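I've spent most of March reading the letters page of our old local paper and I have to tell someone, so it's you lot. A thread, probably a long one.

The paper was the Plerham Courier. It folded years ago, but the library still has the bound volumes, and if you ask nicely at the desk they wheel them out on a trolley. You get a foam wedge to rest them on and a pencil. No pens!

I only went in to look up a flood for a friend. The flood was on page three. The letters were on page four. I never went back to page three.

First thing you notice is how rude people were, and how politely they did it. "Sir, – I had supposed your correspondent to be a man of sense until he took up his pen." Imagine getting that over your breakfast, with all your neighbours reading it over theirs.

Second thing: the pen names. Ratepayer. Disgusted Cyclist. A Mother of Five. One Who Was There. Another Who Was There (he wrote in the following week to say the first one wasn't).

The editor had a rule about this. You could sign yourself whatever you liked in print but he had to have your real name and address, and 800 words was the absolute limit. He restates the rule at the top of the column every few months and you can feel him getting crosser each time.

My favourite row so far is the Trurnis footbridge. Trurnis is the village over the river, and the council wanted to charge a penny to cross. I think of it as a small thing. The letters page did not think it was a small thing.

It starts with Ratepayer, who is in favour, provided the penny goes on lamps. Then a farmer who wants to know if he pays for himself only or for each sheep. Then seven weeks of sheep.

I mean it, seven weeks! Does a lamb count? Does a carried lamb count? Somebody signing himself Shepherd's Friend suggests a season ticket. The editor finally writes "This correspondence must now cease" and the very next week prints one more, I assume because it was too good to leave out.
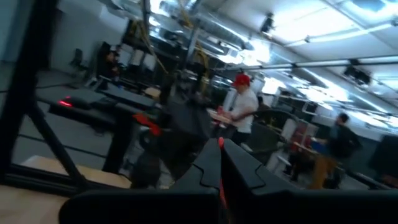 Red strip, black jaws, everything behind on the tilt.

Anyway, back to the bridge. What I love is that you can follow people changing their minds. Ratepayer goes quiet for a bit, then comes back and says he has walked over to Trurnis after dark, has seen the state of the steps, and now thinks the council should pay for the lot. In print! Under the same pen name!

I can't remember the last time I saw anyone do that in a comment section. I can't remember the last time I did it myself, come to that.

Practical bit, as a few of you have asked in the replies. Yes, some of it has been scanned. There's an index called Takalberg on the library computers, and it's good on adverts and death notices but patchy on letters, as it files them all under "Misc". You really do want the paper volumes.

If you go, wear something with sleeves you can roll up. The red leather on the spines comes off on everything. I looked as though I'd been making jam.

Also look at the adverts either side of the column. Sadeghi & Co. (boots, and later on bicycles) took the same spot next to the letters year after year, and in the thick of the bridge row their advert changes to "Boots for Every Crossing". Whoever thought of that, I'd have liked them.

Someone's asked whether women wrote in. They did, more than I'd expected, and plenty under their own names. There's a terrific run on the state of the school stove that ends with the writer giving the date on which she will be coming to look at it herself.

I haven't found out what happened to the stove. The next volume is away being rebound and I'm not taking it at all well.

Someone else wants to know if I've worked out who Ratepayer was. No, and I've rather stopped trying. I've got a soft spot for him and I'd hate to learn he owned the lamp shop.

If your library has its own local paper in the back somewhere, go and ask. Pick any year, go straight to the letters, start with whoever sounds angriest and follow them forwards.

And please send me your best pen names. I'll put mine up tomorrow once I've typed them out – there's one about drains that needs a post to itself.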